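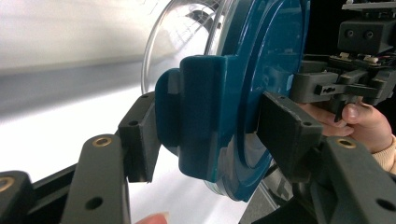 文:Erkent 开放日接待组 | 10 月更新 | 地点:Breltance 园区

开放日的报名信箱里,很多来信问的是同样的事情。我们把问得多的整理在一起,来之前可以先翻一翻。页面会随时补充,已经打印过旧版的,请以网页上的时间和路线为准。

## 报名和到场

**需要提前报名吗?**

参观展示区不需要,从正门登记后就能进。上手体验要预约,今年一共放出 561 个名额,按场次分。约满之后网页会显示“候补”,填了候补的人如果排到,会收到短信。收到短信后两小时内没有确认,名额顺延给下一位。

**去年来了多少人?今年会不会很挤?**

去年登记入场的是 1,656 人次,上午十点半到中午之间人最多。今年展示区换到了 Breltance 园区的一层大厅,比原来宽敞,不过体验桌还是那几张,排队时间估计和去年差不多。想少等的话,下午三点以后来比较合适。

**几点开始,几点结束?**

上午九点半开门,下午四点半停止入场,五点清场。体验场次每半小时一轮,中午十二点到一点休息,这段时间只开展示区。

**可以带孩子吗?**

可以。展示区没有年龄限制,十二岁以下由大人陪同。体验桌要求满十岁。夹爪对手太小的孩子来说不好握,握不住会累,也容易掉。婴儿车能进大厅,进不了体验间,门口有停放的地方。

**学校或单位能组团来吗?**

能,十五人以上请走团体通道,在报名页选“团体”,填人数和希望到的时间。团体会安排单独讲解,时长四十分钟。团体不占用上面说的个人体验名额。

## 看什么

**开放日主要看什么内容?**

看人怎样教机器人做桌面上的活。今年的主题是厨房收纳,内容很日常:给保鲜盒盖盖子、扣锁扣、开盖子、把盒子拿进篮子里。操作员手里拿着夹爪,用它的两根手指去做这些动作,夹爪上的相机把过程录下来。录下来的数据拿去训练,之后由机械臂自己做同样的事。

大厅里分两段。靠门口一段是人工示教,全天都有人操作。里面一段是机械臂演示,每小时一次,整点开始。

**为什么不直接让人用手做,旁边架个摄像机拍?**

人手有五根手指,指尖有感觉,还能随时换姿势。机械臂末端只有两根手指,很多手能做的动作它做不了。操作员拿着夹爪干活,受到的限制和机械臂接近,学出来的动作搬到机械臂上,需要改的地方少。另外,夹爪上的相机看到的角度,和机械臂末端相机看到的也相近。

**为什么选保鲜盒,这东西难在哪里?**

它便宜,耐摔,观众都熟悉,做错了一眼就能看出来。说到难,主要有这么几处。

盖子和盒身都是圆的,两指夹圆的东西,接触面很窄,力偏一点,盖子就会转。透明的盒身对相机不友好,反光多,边缘有时和桌面混在一起。锁扣又是另一个问题:它从盖子边上伸出来,位置不在正中,掰它的时候整个盒子会跟着动。单只夹爪掰锁扣,得先找到一个能让盒子不跑的角度;两只夹爪配合会容易些,一只管住盒子,另一只去对付锁扣。

体验的观众大多在锁扣这一步卡住。卡住很正常,新来的操作员前几天也是这样。
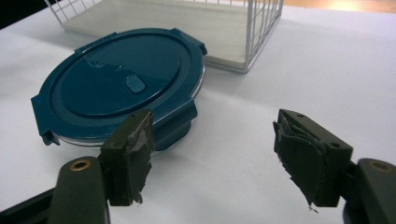
桌上放什么、放在哪里,每一段开始前都会换。盒子有时离篮子近,有时离得远,锁扣的朝向也会转一转。位置老是不变的话,机器学到的就是那个位置,换张桌子就不会了。所以看示教的时候会发现操作员经常停下来重新摆东西,这段时间也算工作的一部分,请不要以为是出了故障。

**一天能录多少段?**

看任务。盖盖子这类短动作快,带锁扣的慢得多。厨房收纳这个题目,到目前为止入库的超过 2,390 段,质检之后能用于训练的是 1,912 段。剩下的多数因为相机被挡住,或者中途把盒子碰出了桌面范围,也有几批是时间同步有误,整批退回。

退回的数据不会删,单独存着,有时候调试还用得到。

**“质检”是什么意思,谁来做?**

先由程序筛一遍,查画面有没有丢帧、夹爪开合的读数有没有断。过了这一关,再由人逐段看。看的人和录的人分开。开放日当天大厅右侧有一台屏幕,循环播放质检界面,旁边有工作人员,可以直接问他们为什么某一段没有通过。

**机械臂演示能保证成功吗?**

不能。演示用的就是平时的模型,没有为开放日单独写程序。拿起盒子放进篮子,成功的时候多;扣锁扣,失败的时候不少。失败了现场不剪不藏,讲解员会说明是哪一步出的问题。去年有观众等了三轮才看到一次完整的,我们向那位观众道过歉,今年还是会照实演。

## 上手体验

**体验的时候具体做什么?**

每人十分钟。前两分钟听讲解、试开合,剩下的时间做任务。任务分三档,桌上有卡片:

1. 夹起一个空盒子,放进篮子
2. 把盖子放到盒子上,对正
3. 扣上锁扣

按顺序做,做到哪里算哪里。第一档基本人人都能做完。

**有没有什么技巧?**

工作人员现场会讲,先写几条在前面。

- 动作放慢。手一快,相机画面会糊,自己也来不及调整。
- 夹之前先让两根手指停在物体两侧,看一眼再合。
- 夹圆盖的时候尽量夹过中心的位置,夹偏了盖子会转走。
- 手腕不要死死锁住,手肘离开桌面。
- 掉了就掉了,捡起来重新放好再来,不用抢时间。

**夹爪重吗?手酸怎么办?**

拿一两分钟没感觉,拿十分钟前臂会有点酸。中间可以放下歇一会儿,时间不暂停,所以歇多久自己掌握。操作员平时每录一段时间也要轮换。

**左撇子能用吗?**

能。夹爪左右手都可以握,到桌前说一声,工作人员会把线和支架换到另一边。

**穿衣服有要求吗?**

袖子太宽的请卷起来或扎一下,长袖口容易挡到相机。手链、手表建议摘掉。桌边有小托盘,离开时记得带走,去年留下来的手表到现在还有一只没人认领,外壳是银色的,丢了表的观众请写信来,说明表盘背面刻的字。

**我做的动作会被录下来吗?**

体验桌的夹爪默认不存数据,屏幕上看到的是实时画面,结束就没有了。愿意把自己的数据留给我们的,可以在登记处另填一张同意书,填了之后换到 Wogan 那一桌去做。Wogan 是我们内部的采集程序,会保存相机画面、夹爪开合和位置,不收声音。同意之后想撤回,三十天内凭登记编号写信即可。

**弄坏了要赔吗?**

正常使用弄坏的不用赔。请不要自己拧螺丝,也不要拉相机线。听到咔的一声或者觉得手指合不拢,叫工作人员过来就行。

## 技术方面的问题

**夹爪是自己做的还是买的?**

结构是我们自己画的,零件一部分打印,一部分外购。今年大厅里展出三个版本,可以对照着看手指和连杆的变化。拆开的那一套放在玻璃柜里,不能摸。

**图纸公开吗?**

暂时没有。我们正在整理装配说明,写得还很乱,装过一遍的人看得懂,没装过的人看不懂。整理好以后会放到网站上,时间不好说。

**机械臂上的模型叫什么?和去年的一样吗?**

叫 Drolley,今年是第二版。和去年相比,训练数据换了一大半,输入画面的处理方式也改了。去年那版只会把盒子放进篮子,盖子上的事完全不做。

**换成别的牌子的盒子还行吗?**

形状接近的大多可以,方形的差一些,软盖的目前不行。欢迎自带盒子来试,请洗干净,里面不要装东西。整点演示结束后留五分钟给观众自带的盒子,先到先试。玻璃盒不上机械臂,人工示教桌可以用。

**这套东西以后能用在家里吗?**

目前的速度和成功率都达不到家用的要求。一个锁扣,人两秒钟扣好,机械臂要花十几秒,还可能扣不上。我们现在做的是把单个动作做稳,离做完一整件家务还差很多步。

**能在现场谈合作或者投简历吗?**

大厅二层楼梯口有一张桌子,上午十点到十二点有人。投简历请走网站,纸质的我们收了也还是要请你再上传一遍。

## 其他

**可以拍照吗?**

展示区随便拍,不要开闪光灯,闪光会影响相机曝光,整段就废了。体验间里拍自己和同伴可以,拍到别的观众请先问一声。

**有讲解的文字稿或者外语讲解吗?**

展板有中英文。整点讲解只有中文,需要英文讲解的,下午两点那一场有一位同事可以讲,在登记处报名。听力不便的观众可以领文字稿,登记处抽屉里有,直接要就行。

**停车和吃饭怎么解决?**

园区东门停车场对访客开放,车位不多,坐公交到园区站下车走六分钟。大厅里不能吃东西,一层咖啡店营业到下午四点。饮水机在体验间外面走廊的尽头。

**下雨会取消吗?**

不会,全部在室内。

**还有问题问谁?**

写到报名页最下面的信箱,标题注明“开放日”。开放日前一周来信比较多,回复可能要等两天。改期和取消预约不用写信,点确认短信里的链接就能改。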